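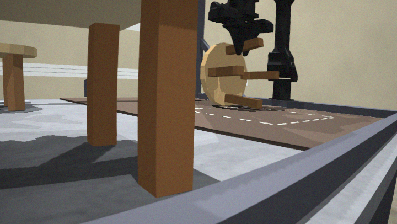

2 min read

Maternity Care Unit 6: Iron in Pregnancy
Handout for the Wednesday group, Parkbridge
Notes prepared by Lợi Phùng

Why demand rises

Blood volume increases during pregnancy. Plasma expands faster than the red cell mass, so haemoglobin concentration falls even in a healthy woman. This dilution is normal and is largest in the second trimester. Iron deficiency is a separate matter, although the two often appear together on the same blood result.

Iron is used for the additional red cells, the placenta and the baby. Most of the transfer to the baby takes place in the last trimester.

Terms

Haemoglobin: the protein in red cells that carries oxygen.
Ferritin: the storage form of iron. A low value indicates depleted stores. A normal value does not exclude deficiency, as ferritin rises with infection or inflammation.
Anaemia: haemoglobin below the threshold for the stage of pregnancy. Thresholds differ between guidelines – always state which one is in use.

Symptoms

Tiredness, breathlessness on effort, palpitations, pale skin. Some women crave ice or other non-food items (pica). Several of these overlap with ordinary pregnancy symptoms, and a blood test is needed.

Absorption

Iron from meat is absorbed more readily than iron from plants. Vitamin C taken at the same time improves uptake of plant iron. Tea, coffee and calcium reduce it – leave a gap between these and a tablet. Common side effects of tablets are constipation, nausea and dark stools.

Worked case for discussion

Booking haemoglobin 86 g/l, low ferritin, second pregnancy, short gap since the first birth. List the further questions you would ask and state who should review the result.

Reading before Unit 7: Grundlow, chapter 2.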